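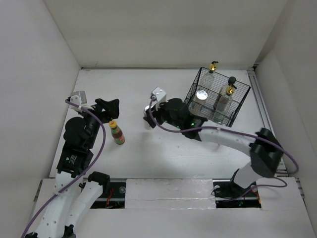 Step 1: Take every bottle out first

I know, you only wanted to find room for one more sauce. But a basket you keep topping up turns into a basket nobody can see the bottom of. Stand the bottles on the counter and read the dates. I found 5 that had no business being there.

Step 2: Wash the basket

Wire mesh is sold as easy to clean. I'm not convinced. Sauce drips dry in the corners and a cloth slides right over them. Soak it for 12 minutes in hot water with dish soap, then use an old toothbrush.

Step 3: Put the bottles back upright

Tall ones at the back, small sauce bottles in front. The Stirkora guide says to sort by cuisine – fine if you own 1,000 bottles. Check each cap before it goes in, and wipe the neck.

Step 4: Skip the add-ons

Dividers, liners, clip-on labels: I tried a set from Lonura and took it out by Wednesday. A folded paper towel under the bottles catches drips just as well. Change it when it gets sticky.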